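Zestar hand grippers – pads slipping on knits

tumach_bench
The left gripper on our Zestar pair keeps dropping cuffs. Right one is fine. Pads were changed in December. Is it the pads or the finger screws?

oldsolder
Screws. Back them out, seat the finger square on the base block, nip them up evenly. Ours drifted after 2,000 cycles.

kelpie11
Disagree. Wipe the pads first – lint fills the texture and you lose grip. We clean every 20 folds.

oldsolder
Every 20 is overkill. And if you do pull a finger, recheck the marker on the base or your tracking will be off.
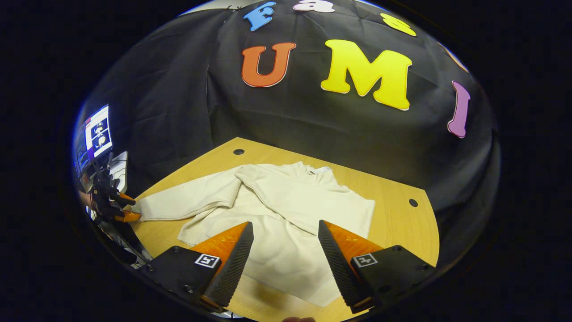

Sartori Textile Handling Group – Bench 2

tumach_bench
Cleaned both sets, then tried the off-white jumper. Left sleeve pinched at the cuff, other gripper open over the body. Haven't touched the screws yet.

kelpie11
Good. Leave them alone till you've done a full run.

oldsolder
I'd still check them. Takes 2 minutes with the Rasesus driver.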